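The Hand from Mabula

Reading time: 2 minutes

Search stories Search

In November we had two hands to compare and one kitchen corner to do it in. The fridge stood by the wall at Mostbridge, and beside it the table, and on the table the yellow basket. Irena wanted the test to be simple. Fruit goes from the basket to the fridge, 100 times with each hand.

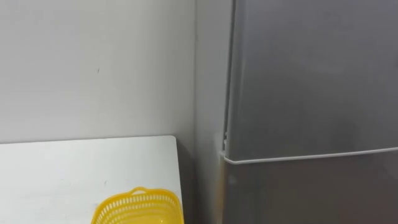
Iwona Brzozowska

The black hand came from Sunorari and I had known it for a long time. The white one was from Mabula and still smelled of its box. I was responsible for the notebook. Irena looked after the controller, and she spoke to it quietly, as my grandmother spoke to bread dough.

"Upper door first," she said. "Then we think about apples."

I wrote the time and the word "door". I remember that I was more nervous than on my wedding day.

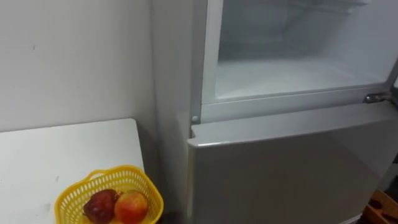

Upper compartment open, two apples in the basket.

At try 13 the old hand squeezed too hard and I wrote "bruise". Irena ate that apple for lunch. In the afternoon we changed to the white hand, and she asked me which one I wished would win. I said that a person with a notebook must not wish. She laughed and went to look for the long cable.
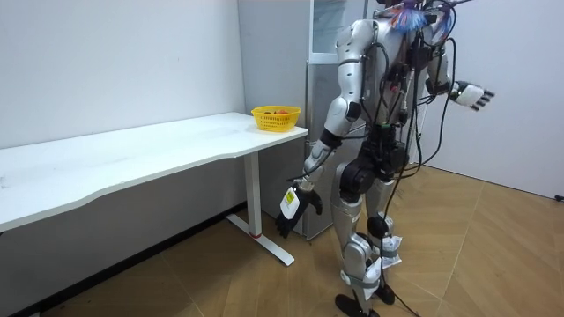 Evening

The letter from Flimville arrived when it was already dark outside. They wanted one number for each hand, and the name of the better one. I opened the notebook and found that beside try 121 I had written only "gently".

"What is this?" Irena asked.

"It is how it took the apple."

She read the word again, and then she typed it into the report, in the column for numbers.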